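News > Press Releases > Social Campaigns

Fluden's one-question-a-day Instagram campaign is coming back for a second run

Hi everyone! I look after social at Fluden, and normally somebody far more sensible than me writes these releases. This month I got the job, so please bear with the exclamation marks.

The news is that Ask the Night Shift is returning in September, on Instagram first and then on our other channels the following Saturday. If you missed it the first time, the idea is pretty simple. We make flasks and lunch containers, and a lot of the people who buy them work when the rest of us are asleep. So we asked them to send us one question before bed (their bed, which for many of them means breakfast time) and we answered with a short video that evening. Nothing over 15 seconds, no voiceover, no studio lighting, and me washing up a lot of flasks in between takes.

I'll admit I thought we'd be begging our own relatives for questions by the end of week one. We finished with 1,529 of them! Some were the sort of thing you'd expect a flask company to be asked, like whether soup can go in the tall one (yes, but give the lid a proper rinse). Plenty weren't. One nurse wanted to know what we'd eat at four in the morning if we could only eat things beginning with P. A baker asked us to settle an argument about cold pizza, and that reply is still the most saved video we've ever put up.
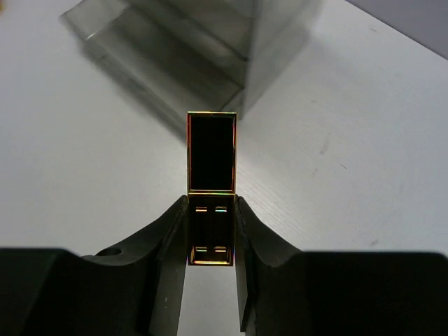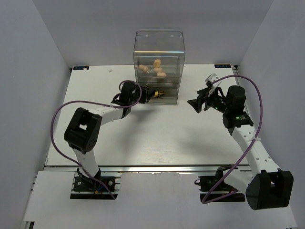 A black gripper holding a small black object over the white tabletop, and two robot arms at the table with a smoky-tinted container at its far edge.

So what's different this time? Two main things.

First, we're working with Nenosix, the agency that helped us with our spring stories. Last time every question landed in one inbox, and I went through it with a mug of tea and a highlighter pen. I loved it, but I was slow, and a few really good questions got an answer so late that the person had probably changed jobs. Nenosix has set us up with a shared queue, so three of us can pick questions up as they arrive. The replies will still be written by us, in our own words, typos and all. I was pretty stubborn about that in the planning meetings and I'm glad I was.

Second, we're opening it up beyond one hashtag. In the first run you had to use our tag or we simply didn't see you, and I lost count of the messages from people who'd asked something lovely in a comment and never heard back. Now you can use the tag, leave a comment under any Fluden post or send us a direct message, and it all ends up in the same place.

We're also making a bit more of the videos once they've gone out. Every Saturday we'll pull our favorites into one longer post, with the questions on screen so you can follow along with the sound off. Prulau, who did the hand-lettered titles for our calendar, is drawing new ones for these and I've seen the first batch. They're gorgeous. There's a moon wearing an apron that I'd happily have on a T-shirt, and I've asked about the T-shirt twice already.

Now for the giveaway, which is the part my sister keeps texting me about. We have 3,000 of the small night-blue flasks set aside for people whose questions we answer or feature, plus 10 bigger bundles that go to the questions our followers like best. The bundles have a flask, a lunch container and a bag of coffee from Nautiyal, who roast the one we drink in the office. You don't need to buy anything to join in, and you don't have to work nights either, though I'd love it if you told us what you do and when you do it. The full rules will be in our Instagram bio on launch day.

A few people in the trade have asked me what we got out of the first campaign, and whether it sold any flasks. It did, a bit. But the thing I'd point to is how many people came back with a second question, and then started answering each other in the comments before we'd even filmed our reply. I'd never had that on a brand account before. I spent years posting nicely lit product shots to complete silence, so you can imagine how it felt to open the app at 7 a.m. and find paramedics and truck drivers swapping oatmeal recipes.

If you write about social campaigns and you'd like to see the clips from the first run, or talk to us about how the queue works, message the Fluden account on Instagram and put "press" at the start. It'll come straight to me and I'll get back to you the same day, unless I'm filming, in which case it'll be the next morning.

Questions for the new run are open from launch day at 6 p.m. Send us a weird one!

2 comments | 10 shares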